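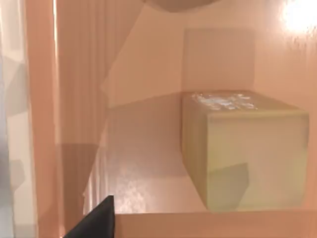 Ticket: Invoice PDFs from Yeoman print with blank second page
Site: Woststead office
Opened: 2019-03-12
Priority: Normal
Status: Closed

Reported problem
Invoices printed from Yeoman come out with an empty second page. The first page looks right. It happens on the front desk printer and on the one in shipping. Started after the Yeoman update. Packing slips are fine.

Log

Entry 1
Asked for a sample. Customer sent an invoice with 17 line items. The PDF has two pages, and the second has no text on it. So the blank page is in the file and the printers can be left alone. Asked the site to stop reinstalling drivers.

Entry 2
Tried the same invoice on our test install with the stock template. One page. Loaded the customer's own template, Grurnia Standard, and got two pages. Template is the likely cause.

Entry 3
Compared the customer's template with the stock one. The footer block in Grurnia Standard is set to 80 points high. The footer text needs a lot less than that. The bottom margin is 40 points, same as stock. Older versions of Yeoman let the footer overlap the margin. The new version adds the two together, and the end of the footer block goes over to a new page. There is nothing in that part of the block, so the page prints empty.

Entry 4
Sent these steps to the site:
Open Settings, then Templates, then Grurnia Standard.
Make a copy before changing anything.
Select the footer block and set Height to Auto.
Leave the bottom margin at 40.
Save, close Yeoman, and open it again.
Print the same invoice to PDF.

Entry 5
Customer says no change, still two pages. Asked for a screenshot of the template list. They had edited the copy, and the original was still set as the default. Told them to set the edited copy as default under Settings, Documents.

Entry 6
Customer confirms one page for the sample invoice. They also printed 6 older invoices and all came out right. Long invoices still run to a second page when the items need it, as they should.

Entry 7
Customer asked whether the Wosutska warehouse needs the same change. It uses its own template list, so yes. Steps from entry 4 apply, plus setting the default. They will do it on their side and open a new ticket if it fails.

Resolution
Footer height set to Auto in the custom invoice template, and the edited template set as default. No change to printers or drivers. Release note request sent to the Yeoman product team about the footer and margin change.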